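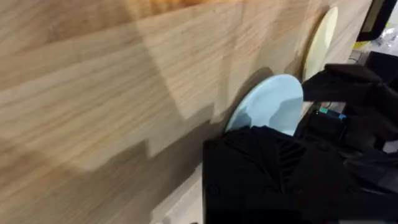
Light blue plate against the wooden panel

Search the archive Enter keywords Go

Date: 1999-03-22
Subject: Re: The forwarded letter on the Vonthorpe vote

Dear list,

I compared the letter with the council minutes. The letter says that the Korletey party promised to close 14 polling places before June. The minutes contain no such promise. They speak of 3 places, all in Skeltirholm, and these are moved to another building — not closed.

Also the letterhead is wrong. It shows the old address of the Zistel office, and the reference number 312 belongs to a letter about road repairs.

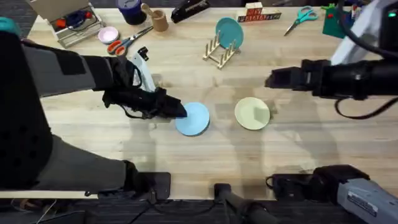
On the list, an unnamed member wrote:

> I received the same text 8 times this week, always without
> the second page. Does a second page exist? If the signature
> is there, I would like to see it before we call it false.

I have not found a second page. I asked the Zistel office by mail and I wait for the answer. Until then please do not forward the letter, also not with a warning on top.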